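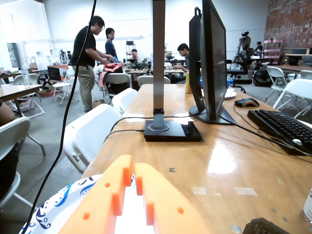
The robotics club at Ellery started with two students and a borrowed room. Now it has 18 members, and they meet in a large open workspace in Rernton, with a red brick wall on one side and tables full of tools and boxes. I went there in June to speak with the student who leads the project called Panine, in which a two-finger gripper has to learn to handle the things of a normal table. On the evening of my visit the orange fingers were over the long wooden table, next to a paper plate with a blue pattern. "The plate is our most difficult object," the student said. "It is thin and it is light. If you push it a little, it goes away from you."

The members print the fingers themselves. The present shape, with square notches and small holes on the inner side, is the result of many attempts. "The first fingers were smooth and everybody liked how they looked," the student told me. "Then we tried a cup and it fell on the floor. After this we were less interested in beauty."

The club will take part in the Tekura student competition, where each team has 20 minutes to clear a table and put the objects in the right places. The budget for the whole year is about 2000 dollars, and most of it goes to motors. I asked if this is enough. "It is enough if we don't break anything," was the answer – and then, after a moment, "We broke a motor in March."

New members do not begin with programming. They first move the gripper by hand control for several weeks, and they write down each failure in a shared notebook. Some students find this slow, and a few have left for this reason. The student leader understands them but does not want to change the rule. "When you have dropped the same plate all evening, you know what the program must solve. You read the code differently."

The next step is a second gripper, so that one can hold the plate while the other takes away the cup. The parts are ordered.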